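My aunt Ruba Haddad wrote her own obituary eleven years before anybody needed it. I found it in a folder marked TAXES, typed and folded in thirds, and it was short. Born in Bratdale, worked, married, widowed, liked cards. "No poem," she had written at the bottom, underlined twice.

The funeral home in Haltham had other ideas. They have an online form now, and the form wants to know the departed's passions. It wants a "signature saying." There's a price table next to it, and the basic notice stops at 16 lines. After that you pay by the line, and a photo is extra, and keeping the page up past December is extra again. I'm not against people making a living. I do wonder who decided that a web page costs more in January. 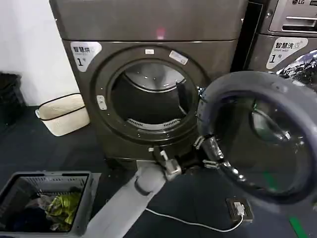
So I went back and read a pile of old notices from the county paper, mostly to see how it used to be done. They're drier than I remembered. Where she was born, who her parents were, where she went to school, the names of the pallbearers. Some of them list every hospital. One man, a Kontogiannis, got two sentences on his life and four on his bowling. I trusted that one more than anything on the funeral home's site, where everybody lit up a room and never met a stranger. My aunt met plenty of strangers and didn't care for most of them.

Then there's Rement, the memorial service they sign you up for unless you uncheck the box. It offers to "enrich" what you've written. My cousin Emil Koller let it have a go at Ruba's text and it came back with a garden she never had and a "quiet faith." She'd have thrown a shoe. Emil thought it was kind of nice — I told him it was kind of nice about somebody else.

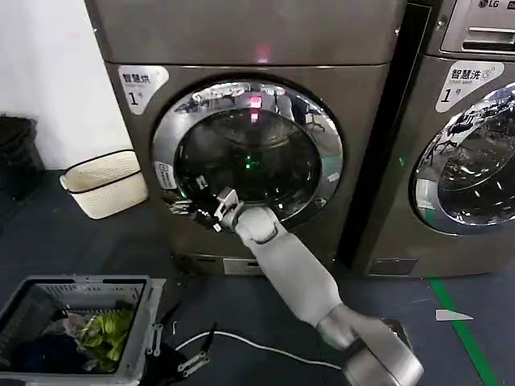 Washer number one, with its round door.

We ended up running hers nearly word for word. I added the date of death and the survivors, and I fixed one comma. It came to 12 lines. The woman on the phone asked me if I was sure, since I had four more coming to me at the same price. I said I was sure. She asked again about the poem.

A few relatives have let me know it was cold. Maybe so. I've read it over a good many times now and I can hear her in it, which I can't say for the version with the garden. My own is half done, in a folder marked INSURANCE, and I still haven't settled on whether to mention the first marriage.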